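The Thousand-Colander Question

At Rovholm, the day starts at 7:30 with the dishes. There's no dirty water involved and nobody gets wrinkled fingers. A person takes hold of a pair of handles, a robot arm copies the motion, and a kitchen item gets picked up and put down. Then it's put back a little differently and picked up again. Each try is saved as one example. By lunch on the day I visited in January, the crew had 215 of them.

The company wants 1,000 examples for each item on its list. After that, I was told, the learning system will "get it."

I asked Angus Ogilvie, who runs the collection floor, what happens at 1,000 that doesn't happen at 500.

"It's a good round number," he said. To his credit, he laughed.

I've been writing about household robots long enough to own a drawer full of press badges from companies that no longer exist, and I've heard the data argument in every flavor. The old machines failed, it goes, because people tried to write down rules for everything. Show a machine enough cases and the rules take care of themselves. There's something to that. I have watched Rovholm's arm, which the staff call Tosh, pick up a mug it had supposedly never met and set it down handle out. I've also watched it close on thin air, three times running, a good inch from a bowl.

What bothers me is the word "enough." Plurstead, a rival across town, told its investors it would be done with kitchenware at 349 examples per item. It's still collecting. When I asked for the new target, a spokesman said the company had "moved away from targets."

Crisóforo Bañuelos has worked the handles at Rovholm for most of a year, and he's the one I'd listen to. He used to repair sewing machines. He thinks the count is the wrong thing to argue over.

"If I do it the same way 500 times, you have one example," he told me. "You just have it 500 times."

So he varies things. He comes in from the left, he comes in too high, he fumbles on purpose and recovers. The fumbles were a fight. For months the reviewers threw out any try that didn't look clean, which meant the system learned from a world where hands never slip. Bañuelos kept a folder of the rejects until somebody agreed to train on them. He says the results got better. Ogilvie says they got "somewhat better," and neither would show me a chart.

The next test is a rented apartment Rovholm calls Dreswood, where the lamps are bad and the counters are crowded. I asked whether a stranger could pick the items that day, out of a bag, with no warning. Ogilvie said they'd consider it. I offered to bring the bag. In the meantime the afternoon shift was starting, Bañuelos was back on the handles, and the list said colander. 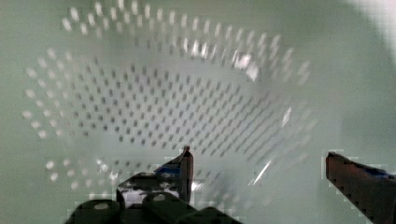 I stayed another hour. At the end of it I asked what share of the afternoon's tries would make it past the reviewers, and Ogilvie said he'd have to get back to me. I've written to him twice, and I'm still planning to bring my own bag to Dreswood.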